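Subject: Re: [handheld-demos] how many props before it stops helping?
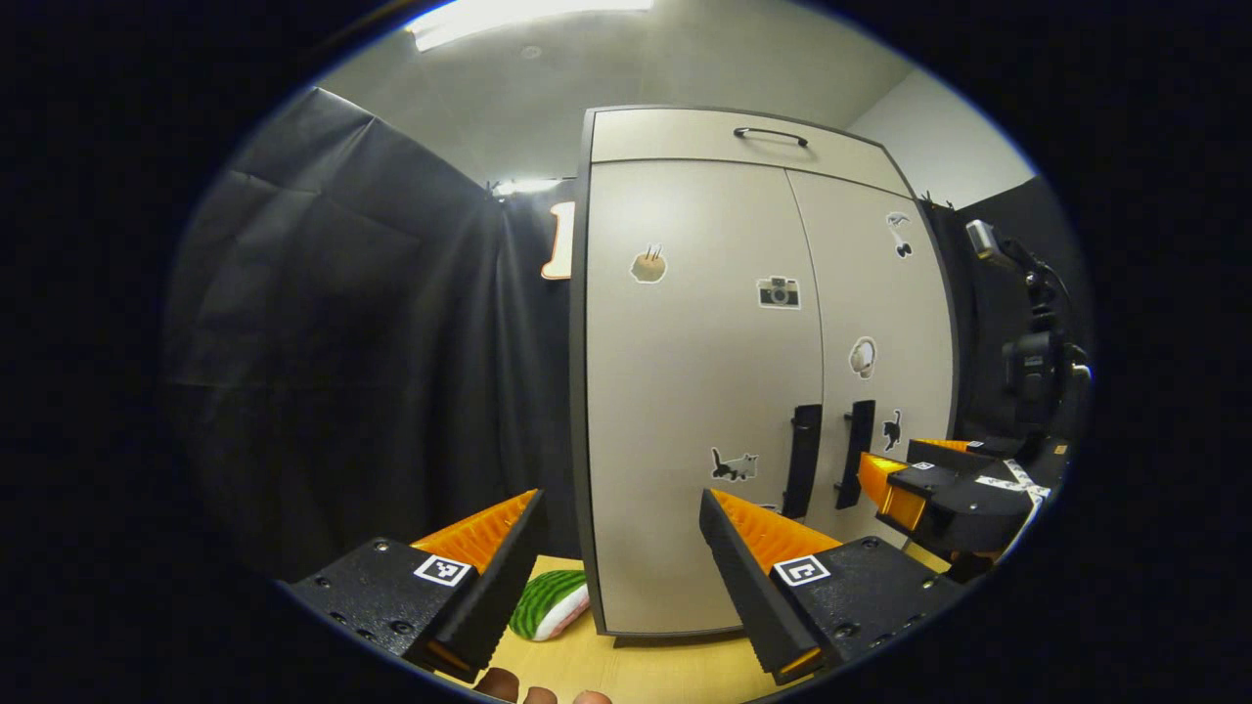
Colleen, good question, and I've been chewing on it since April. We started the wardrobe task with one plush and one furniture piece and got to 400 demos before I looked at any of it properly. Big mistake! The policy had learned that wardrobe, that toy, that bit of table and not much else. So now I swap something every few takes. The watermelon slice is a favorite at the moment because it's small and sits right down by the base of the wardrobe, so you have to think about how you come in with the fingers. I also like that the doors are covered in stickers (cats, a camera, a bear face) — plain doors gave us trouble with tracking, and the stickers seem to have helped, though I haven't run that comparison the way Lilletti would want me to.

On Thu message you wrote:

> Hi all, Colleen Girard here, new to the list. We're at 1190 demos
> for our put-away task and the success rate has gone flat. Is it
> worth buying more toys, or should I be moving the furniture around
> instead? Also, do people throw out the takes where the operator
> fumbles and recovers? Ours are maybe a tenth of the set and I can't
> decide.

Furniture first, I'd say. When we went from Zamness to the Vanonora room we only moved the table and changed the lights, same toys, and it did more for us than a whole box of new plushies. We're at some 2894 takes now and I'd happily trade half of the early ones for a few more rooms.

Fumbles — keep them! As long as the person gets the toy in and the doors shut at the end, it stays. The ones I drop are where somebody stops halfway to think, or where the markers on the fingers go out of view for too long. Rusu has a little script that flags those. It's ugly but it works, and I can send it to you off list.

One more thing, on handles. We had 3 people recording and all of them pulled the right door first, every single time. I now write "left" or "right" on a card before each batch. Do check yours for that before you go shopping.

What gripper pads are you on, by the way?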